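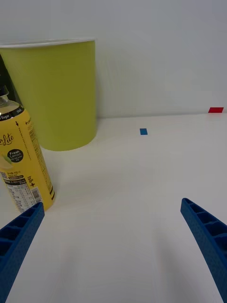 Lemon drink and paper bucket, white table.

Filed under: Bench Notes / Glaze Room

November, 4.15 pm. Batch 186 out of the kiln. Tellosby celadon again came up the colour of old dishwater. Mieke calls it "subtle". Cone says 1345, controller says otherwise, and I know which of them I'd lend money to.

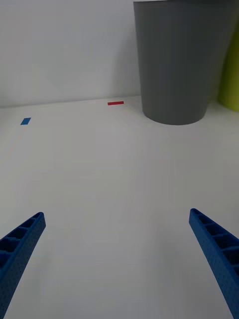
Notebook 3, p. 19

Re-sieved the ash before mixing 187. Found lumps, blamed Engelbert, then found my own initials on the tub. Added a pinch more iron. Jean wants 299 g of the Postma clay kept back for test tiles, so hands off. Thermocouple to be checked before next firing.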